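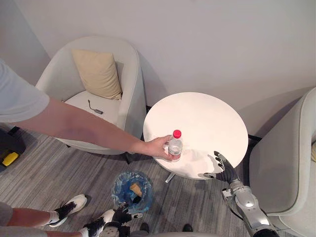 Search notebook
Enter keyword

June, after lunch, 2.15

Side table trial, breakout corner, Prolercombe. Went down to look at the round white table again because Khoa Tạ is convinced it solves the problem of cups and bottles ending up on the carpet. I'm not convinced. It's a small top on a silver metal base and it has been pushed close to the wall, so half of it is out of easy reach for anyone sitting down. What people use is the front edge. The water bottle (clear one, red cap, part full) was right on the near edge when I looked, with a hand round it.

Khoa's note from the last round says "surface well used". Used how? A bottle stood on the rim is the same bottle that used to stand on the floor, only with further to fall. I'd want to see things put down in the middle before I wrote that.

The bin. Small blue one, blue liner, on the floor under the front edge of the table. Babatunde Tamuno moved it there from beside the door on the theory that people bin things where they sit. Crumpled bit of tan paper or card on top, darker stuff under it which I did not go through. So it is getting something. Whether it's getting more than it did by the door I can't say, as we never weighed it by the door. I asked for that at the start and it's in my list from the Igwe room as well.

Also the bin is where your feet want to go. Tried it with a chair, kicked it twice. Babatunde says people will learn. They didn't at Bemness.

Liner: rim folded over properly for once. The Voldale liners are supposed to grip the rim without folding. They don't, or not on this size of bin. Fold them.

Things I would change, if anyone is asking:
- pull the table out from the wall, 2 hand widths to start with, see if it stays there
- bin to the side, still in reach
- leave the bottle question alone until the table has moved, otherwise we won't know which change did what

Khoa wants to order 4 more tables now to get the price break. No. One table in one corner is a try-out and we haven't finished trying it. The budget line is 1000 for the whole room and that has to cover chairs.

Height seems all right standing up. Sitting down I found it a touch low but I'm tall, so get someone else to try.

To do: weigh bin at end of day, before the bag is changed. Ask Babatunde where the old bin sheet went. KT to write down what he means by "well used".

Later, same day. Table moved out. Bin still underneath, ran out of time. Bag not weighed, already gone when I got back down.

Contact the workshop | Copyright Prolercombe Workshop | Back to top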